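I make one soap and I sell it from my kitchen, so this page won't take you long! It's the Trandley bar, 200 grams, unscented, meant for dishes and hands. The recipe is my grandmother's from 1964, and I've changed one thing in it (she used lard, I use coconut oil and a bit of olive). 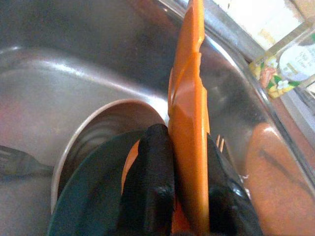
You rub a damp brush or cloth on it and off you go. It doesn't foam like the bottled stuff, so give it a minute before you decide you hate it. Hard water makes it sulk a little — a splash of vinegar in the rinse sorts out the film.

**The details**

- Weight: 200 g
- Wrap: plain paper, no plastic
- Price: $6, or four for $20
- Keep it on a rack that drains, or it goes to mush

I pour a batch every November and another in spring, and they cure for six weeks. The shop in Quintanilla usually has a few if I've run out.

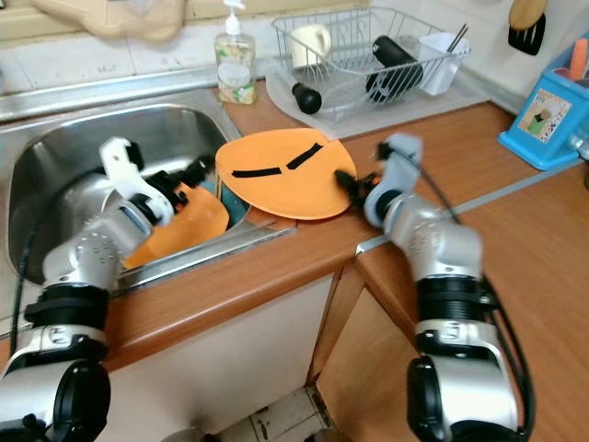

Mark Anthony Marquez wrote to say that his bar lasted all summer, but that it did nothing for burnt-on rice until he soaked the pot overnight. Fair enough, I soak mine too. He's asked for a bigger bar, and I'm looking for a mold.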